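Save file stuck at 347 stars after the harbor update – is my progress gone?

Asked in: Bikura and Bikura Deluxe
July 23, 2018

Hi everyone, and sorry in advance for the long post, I just want to get all of it down while I remember it. I've been playing Bikura on the handheld since it came out in December and I love it to bits. Last night I let the harbor update install, and when I loaded my file the counter in the corner said 347 stars. Before the update I had 683! I know that number well, I wrote it on the pad by the couch.

The odd part is that my coins look fine (3,008, same as before) and the Urkitz bridge is still open, which I thought you could only do with 400 stars or more. So does the game still know about the rest somewhere? I haven't saved over anything yet. I closed it and put it down – probably the most self-control I've shown all year. Any help at all would be so appreciated.

2 answers

Answer from Abernathy (marked as helpful)

Oh, I felt my stomach drop just reading that, because mine did the same thing. Your stars are very likely fine. The update split the counter in two, so the corner of the screen now shows only the stars for the island you're standing on, and the full total has moved to the travel map. Load your file, open the map, and press the left shoulder button until you get to the page with the lighthouse on it. The big number at the top is your real total.

If that page says 683, you can save as normal and carry on. If it says 347 as well, don't save. Go back to the title screen, hold down the map button while you pick your file, and it will offer you the backup from before the update. Say yes, wait for the little boat to stop spinning, and check the lighthouse page again. Mine took a good few minutes and I nearly gave up on it, so put the kettle on. 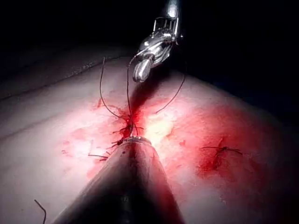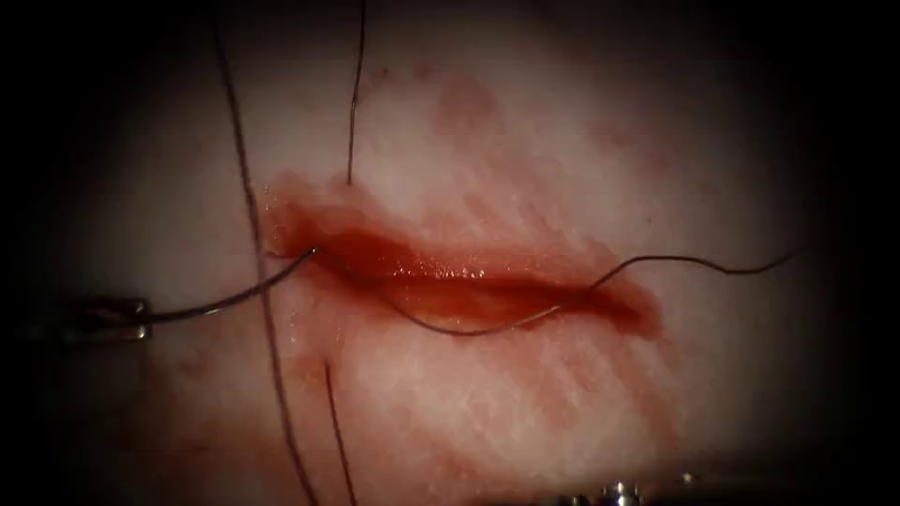
Estthorpe

I'd try the map page too, but do look at which island you're on first. I was standing in Urkitz when mine updated and the corner number was tiny, and I got myself into such a state that I started a whole new file – please don't do that, it uses up the backup slot and then you can't get the old one back! I ended up replaying all the Urkitz caves, and I can't say I enjoyed the ice one any more the second time.

Also, and this isn't quite what you asked, but if you've got 3,008 coins you should go and see the man on the pier. He sells the long rope for 2,000 now and you'll want it for the new harbor races. I think the price goes up after you win the first one, or maybe it's the second, I don't remember. I bought mine before racing anyway.

Comment from the asker

It was the lighthouse page! All 683 of them, sitting there quite happily. Thank you both so much, I've saved it twice to be safe and I'm off to buy that rope. Does anyone know if the races count toward the island number or only the big one?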